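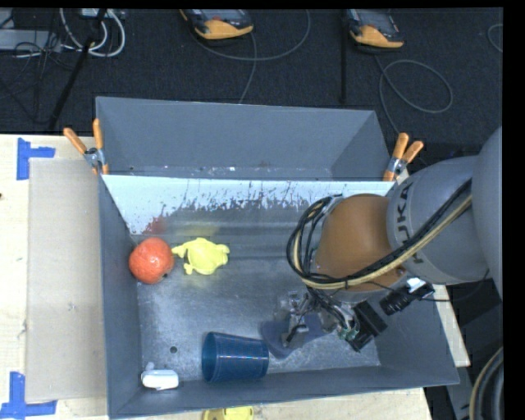

4. Emptying the bin

The bottom of a sorting bin is where small things go to be forgotten. Take the large pieces out first, then look in the corners, where something small and white will be waiting, as one is in the front left corner of the gray bin. A cup lying on its side gets lifted and checked for passengers.

1. Set the Beddoe bin on a flat table, low wall toward you.
2. Remove toys, then cups, then whatever is left.
3. Wipe the floor and walls with a damp cloth. Dry them.
4. Refill to no more than 15 pieces.

Note: Scuffs and scratches are normal wear. Scrubbing adds new ones - we have tried.

Caution: Do not tip the bin out over the table. Round pieces roll, and they always pick the far side of the room.

Caution: Keep real fruit out. Play fruit may stay in over a long weekend. A peach may not.

Replacement liners: ask for part 169.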